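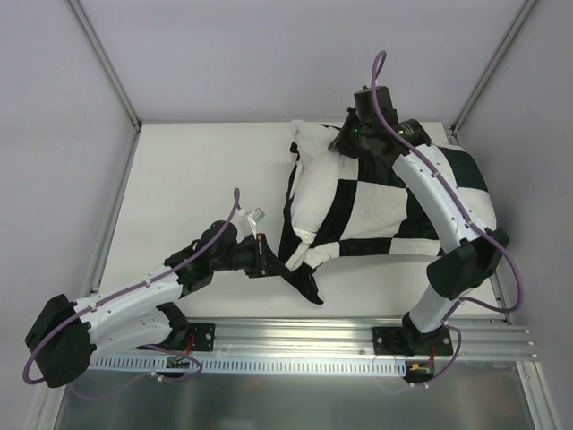
Does the new crowd barrier latch hold when people lean on the gate from both sides? So far it does, at least with the short pin, and I leaned on it pretty hard myself.

16 February 2020, bench notes, Rikatum barrier job

Kan station wants a gate the staff can open fast if the footbridge backs up. They had a bad rush there earlier in the winter (vendors' stalls down one side, everybody squeezing past on the other) and the town finally told the railway to sort it out. So now it's our problem, hooray!

Did 15 pulls on the short pin at 500 newtons. No slip. The long pin stuck on 6 of its 15, always on the way back in, and I think the burr from the Cenmont batch is to blame. Filed one down by hand and it felt much nicer, but I haven't rerun it yet so don't quote me.

Also, whoever borrowed the small torque wrench, please put it back in the second drawer. I spent ages looking for it and ended up using the big one, so treat the bolt numbers as a bit rough.

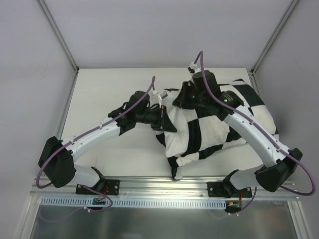 Still to do

Rerun the long pin after filing, same load.
Ask Stasance if the release handle can be yellow. Their gray one disappears in bad light.
Cut 5 more spacers.
Find out how wide the bridge really is at the stall end, the drawing and the site note don't agree.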